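Revside Seller Help — my ticket
Subject: Condition notes getting chopped off and used books going live as "New"
Status: Open, then Solved, then Open again, now Solved (I think!)

First message

Hi there. I sell used books through Revside, mostly paperbacks, with cookbooks and old church fundraiser stuff mixed in. I have 800 listings up at the moment, and since the December update my condition notes are a mess. I write something like "Good. Spine creased, previous owner's name inside front cover, light foxing on the last few pages" and what buyers see is "Good. Spine creased, prev" and then nothing. Worse, a bunch of my used copies are showing as New. I had a buyer in Hullport order what she thought was an unread hardcover and she got one with a coffee ring on the jacket. She was nice about it, but I had to refund her and I ate the shipping.

I use Casulik on my desktop to write up the listings and then upload the file to Revside. Nothing changed on my end that I know of. Same computer, same Casulik, same me.

What I tried before writing in

1. Logged out and back in. No change.

2. Edited one listing by hand on the Revside site. The full note saved and stayed put for most of the day, then my evening upload went through and it was chopped again. So the upload is what's doing it.

3. Switched browsers. Same thing.

4. Made a test file with only 7 books in it, all paperbacks, all marked used. Four came through fine and the other three came through as New with short notes. I stared at those three for a long time. Same publisher on two of them, different sizes, different prices, no pattern I could find. 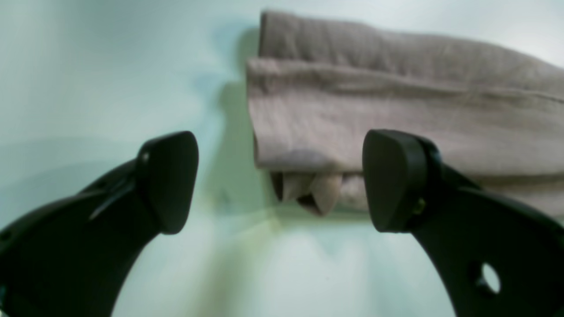 5. Took the commas out of the notes. This one did something! With no commas the whole note showed up, but it read like a telegram, and the condition was still wrong on the same three.

Reply to support's first answer

Thanks for getting back to me. I did clear the cache like you asked and it didn't help. I also checked the character limit you mentioned and my notes are well under it, most of them don't even hit 100 characters. The limit in the help page is a lot bigger than that.

You asked for the file, so it's attached. Look at the rows for the three bad ones. I opened it in a plain text editor and the notes with an inch mark in them (I write sizes like 9" tall) are the ones that go wrong. The other four don't have a size in them. I feel a little silly for not spotting it sooner, but who looks at inch marks?

Second reply

OK, so your guess about the quotation marks makes sense to me. Revside sees the inch mark, thinks the note is over, and then everything after it slides over a column, which is how the condition ends up blank. And blank means New, apparently. I'd really like to put in a request that blank should NOT mean New. Blank should mean stop and ask me.

What I did: went into Casulik, Settings, Export, and found a box called "Wrap text fields." It was unchecked. I checked it, changed 9" to 9 in. on the three test books, and uploaded again at 6:30 this morning. All seven came through right, commas and all.

Reopening

Sorry, me again. The test batch is fine but the full upload still left a few wrong. I searched for inch marks in my whole catalog and found plenty more, mostly on the cookbooks, plus some titles with quotation marks in them that I can't exactly rewrite. The titles look OK now with the box checked. The ones still showing New are all from my old Skyrme import, back before I had Casulik, and their condition says "VG" where yours wants "Very Good" spelled out.

Did a find and replace on VG, G and F — whole cell only, or you'll turn every G in the file into Good, ask me how I know — and uploaded again.

Last update

Checked the live site after lunch. Everything from the Skyrme batch shows the right condition, and the notes are full length. I spot-checked the cookbooks and those look right too. You can close this one. I'd still like an answer on the blank condition thing, and if that needs its own ticket just tell me and I'll open it.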